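Home / Visit reports / Lurnville Mind and Spirit Fair

Thursday, September 6, 2018

Doors opened at ten. Entry was by paper ticket, and the ticket numbered 2,834 was mine. The main hall held readings and crystals, the side rooms held talks, and sound baths were upstairs on mats.

I had gone mainly for the Stokar pendulum workshop run by Nour Nimri. She teaches a fixed procedure: hold the chain between thumb and forefinger, rest the elbow, establish a "yes" swing and a "no" swing, then ask one closed question at a time. Each answer is written down before the next question is asked. I got a clear "yes" swing and a weak diagonal for "no". Nimri put the diagonal down to my grip and moved me to a shorter chain, after which it straightened a little.

Zaid Qudah's talk on star origins and birth charts overran. His method uses the Srour tables, which I had not met before. They assign a home system by degree of the rising sign - Pleiades, Sirius, Arcturus and so on - and he read through 300 entries without slides. The handout is worth having, though the columns for the southern hemisphere were missing from my copy.

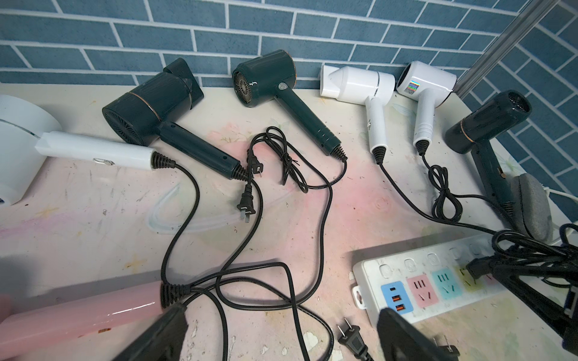
The afternoon session was on mapping a room with a handheld field meter before meditation. Sensitive people are advised to take a baseline with everything switched off at the wall, then repeat it with each appliance running. Motors and heating coils give the largest readings at close range, so a worktable with seven hair dryers and a power strip on it is a poor place to sit if they are in use. The reading drops quickly with distance. Take it at head height and again at the floor, and note both. The next meeting is at Jaltadcombe in December, with the same meters for hire.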